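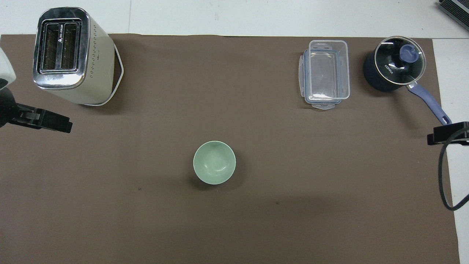

罗娜·艾特肯(Rhona Aitken)到得太早了。开放日两点开始,她一点二十就站在法夸森楼的门口,手里拿着一把湿的伞,不知道应该放在哪里。

门口的年轻人给她一张贴纸,上面写着249。

“这是您的号码。”他说。

“我前面已经有这么多人?”

“不是,我们从100开始写的。这样看起来比较热闹。”

她把贴纸贴在大衣上,贴得有一点歪,又撕下来,再贴一次。第二次它不太粘了。

她住在敏特桥(Minutbridge)三十一年,以前这栋楼是做纽扣的工厂,她的母亲在里面工作过。现在墙都刷成白色,楼梯还是原来的楼梯。她一边上楼,一边用手摸扶手,想找到母亲说过的那个缺口。她没有找到。也许在另外一边的楼梯。

演示在二楼。一张白色的桌子,上面铺了棕色的垫子,垫子上放着烤面包机、一只浅绿色的碗、一个透明的饭盒和一口深蓝色的锅。机器手臂从旁边伸过来,黑色的夹子空着,停在烤面包机下面一点的地方。罗娜想,它好像一个客人,进了别人的厨房,不好意思先动手。

“我们叫它沃瑟(Voser)。”说话的女人个子很高,胸前的名牌写着肖娜·伊姆里(Shona Imrie)。“今天它要做的事情很简单。我说一样东西,它把这样东西拿起来,再放下去。”

“放到哪里?”一个男孩问。

“放到原来的地方。”

“那为什么要拿?”

大人们都笑了。肖娜也笑,但是她回答得很认真:“因为放回去比拿起来难。你在家里试一试就知道了。”

男孩想了一下,好像他在家里确实试过,而且结果不好。

肖娜对着电脑说:“碗。”

手臂动了。它比罗娜想的要慢,慢得让人着急。夹子移到碗的上面,停住,转了一个小小的角度,然后往下。一个手指在碗里面,一个手指在碗外面。房间里没有人说话。碗离开垫子的时候,罗娜发现自己的右手也抬起来了一点,她赶快把它放进口袋。

她想到丈夫。去年冬天他从医院回来以后,每天早上练习拿杯子。治疗师说,先看杯子,再想手指,最后才动。他很不耐烦,他说他拿杯子拿了七十年,从来不用想。可是他的手就是这样停在杯子上面,转一个小小的角度,然后往下。她坐在对面,假装看报纸。

碗放回去了。声音很轻。

有人鼓掌,罗娜没有鼓掌,因为她的手还在口袋里。

“您想不想选下一样?”肖娜看着她。大概是因为她站得最近。

罗娜看了看桌子。饭盒太轻了,烤面包机太大了。

“锅盖可以吗?”她问,“只要锅盖,不要锅。”

肖娜没有马上回答。她弯下腰,看了看锅盖上那个淡紫蓝色的圆钮。“这个我们练习过,”她说,“但是我不能保证。”

“没关系。”

手臂走了一段很长的路,到垫子最远的那个角。夹子合上,往上提,圆钮从中间滑掉了,锅盖只歪了一点,又落回去。男孩“啊”了一声。第二次也是这样。肖娜的耳朵红了,她的手伸到键盘上,想要停止。

“让它再来一次吧。”罗娜说。她说这句话的声音比她自己想的大。

第3次,夹子下得更低一些。锅盖起来了,玻璃上晃过一道灯光。它在空中停了几秒钟,后面有人开始拍照,然后手臂把它慢慢放回锅上,金属的边碰到金属的边,响了一下。

这一次罗娜鼓掌了。

后来大家去隔壁喝茶。肖娜端着纸杯走过来,问她以前是不是做过这一行。

“没有,我在格拉塔伦路(Grataren)的邮局工作。”罗娜说,“您刚才为什么想停?”

“公开的场合,失败两次已经很多了。”

“在我们家里,两次不算多。”

肖娜等着她往下说,但是她没有说,她问茶里有没有糖。

她坐991路公共汽车回家。丈夫在厨房里,广播开着,桌上有两个杯子,一个是满的,另一个旁边有一小片水。他看见她的贴纸,问249是什么。

“是我的号码。”她说,把大衣挂起来,去拿抹布。走到一半她又回来,坐下,把满的那个杯子拉到自己面前。

“好看吗,那个机器?”

“好看,”罗娜说,“它很慢。”

联系编辑部 | 投稿须知 | © 敏特桥短篇小说角,作者保留所有权利 | 返回顶部

相关阅读
纽扣厂的最后一个夏天
给邮局写信的人
一月的渡船
两把伞
法夸森楼的另一边楼梯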